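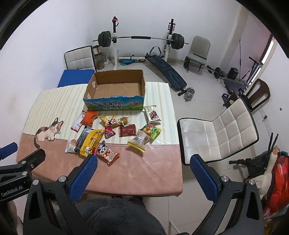 Page last changed: October, 15:45

Dividend Reinvestment in a Small Practice Portfolio
Project report, Introduction to Investing
Group members: Janaína Nogueira, Alcides Medeiros, Esther Mutiso
Supervisor: Dalva Trindade

1. What we wanted to learn

Our group wished to know how much difference it makes when an investor takes the dividends in cash, compared with using them to buy more shares. In the lectures we were told that reinvesting is better over a long time. We wanted to test this on a short period, where the answer is less clear.

2. The portfolios

We used the market simulator of our course, in which all companies are made up of past price data under new names. We chose two of them. Gororport is a port operator that pays a high dividend and grows slowly. Grikix makes packaging machines, pays a small dividend, and its price moves up and down a great deal. Each portfolio started with the same amount in both companies.

Portfolio A kept all dividends in a cash account without interest. Portfolio B bought new shares on the day of payment, at the closing price. The simulator does not allow parts of a share, so a small rest of money stayed in cash also in Portfolio B. Alcides kept the record of this rest in a separate sheet, and we added it back at the end.

3. What happened

The test covered 45 trading weeks. During the first part the market rose and Portfolio B was ahead, but only by a little. Then came a fall that lasted 15 weeks. Portfolio A lost less in this time, as its cash did not change in value. We had expected this, but we were surprised by how long the lead of Portfolio A remained after prices began to recover.

At the end Portfolio B was again in front. Most of the gain came from the Gororport shares bought near the lowest price. With Grikix the dividend was often too small to buy even one share, so the two portfolios were nearly equal there.

4. Problems

We made one mistake with the brokerage fee. In the first version we charged it on each purchase of Portfolio B, although the rules of the simulator make reinvestment free. Esther found the error and we did all the calculations again. With the fee included, Portfolio A would have won – a result which we think is worth a mention, because many real brokers do charge.

We also did not look at tax. Rosimeire Falcão, who read our draft, pointed out that dividends are normally taxed in both cases, and that Portfolio B must then find the money for the tax from somewhere else. We agree with her, and the next group could add this to the model. The spreadsheets are in the shared course folder, under Faltside.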